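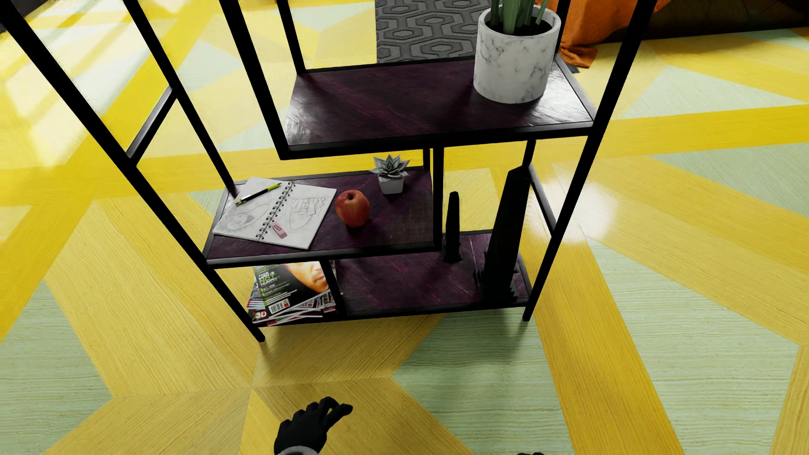

Shelf room in the Bronenus simulator, with the apple, the sketchbook and our robot's glove at the bottom.

November, by Wenceslao Varela

Hi! I look after the shelf set for the Budgate robotics club, and these are my notes for anyone joining the student project (or marking it – hello).

You get 143 runs in the folder called nomalel, all simulated, all driven by club members. Our target was 200, so we've a way to go! Each run has the head view, the hand positions and a one-line task such as "pick up the apple" or "move the eraser".

Known niggles:

- 7 runs have no task line. I'm still filling them in.
- The sun glare on the floor is strong, so go easy if you're training on colour.
- Please don't mix in the Bangash runs – they use the old hand and the fingers are numbered differently.

Start with the 4 runs in the "try me" folder and shout if they won't load.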